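Informe de avance del proyecto Gronenton – 12 de noviembre de 2020

Estimado equipo de Pruvier:

Antes que nada, gracias por la paciencia con que han seguido esta segunda etapa, que nos ha llevado más tiempo del que pensábamos pero que nos tiene muy contentos. Como recordarán, la tarea era comparar 2 juegos de almohadillas para la pinza manual, el de Woton y el de Besson, recogiendo basura y objetos de cocina en una casa corriente, con su mesa llena y su luz de todos los días. Llevamos 60 horas de ensayo repartidas en 11 sesiones. Las almohadillas azules, que son las de Woton, van por delante en casi todo, aunque lo pequeño y blando – cáscaras, pañuelos de papel, envoltorios arrugados – todavía nos pide varios intentos. 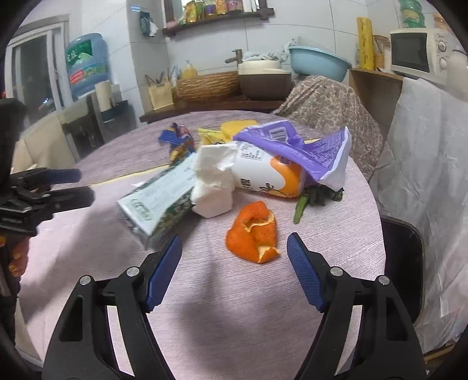

¿Se podrá mantener el presupuesto aprobado para el resto de la etapa?
El gasto sigue dentro de lo acordado y no prevemos pedir ninguna ampliación; lo único que ha subido un poco es el envío de los repuestos.

Con los envases rígidos la historia es más amable. Un cartón de bebida se deja tomar entre las dos almohadillas sin demasiada puntería, y las estrías ayudan a que no gire al levantarlo. De los 27 objetos de la lista, los cartones y las botellas son los que menos repeticiones nos han costado – y también, hay que decirlo, los que menos cansan la mano de quien sostiene la pinza.
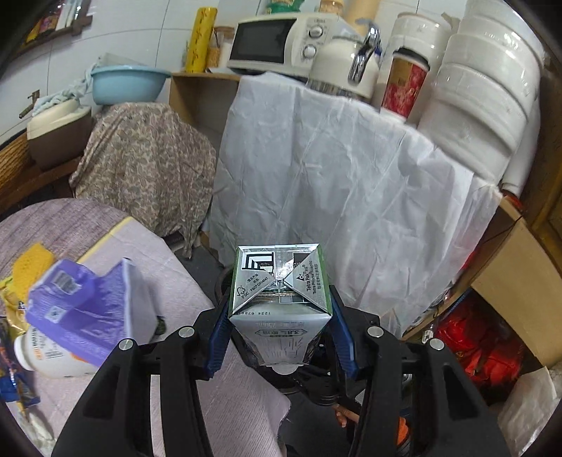
Cartón de bebida sujeto entre las almohadillas azules.

Nos queda repetir las bolsas de plástico con las almohadillas de Besson y revisar los tornillos de las articulaciones, que conviene reapretar entre sesiones. Les mandaremos las tablas completas antes de que acabe noviembre, junto con el pedido de repuestos.

Un saludo muy cordial,
El equipo de Gronenton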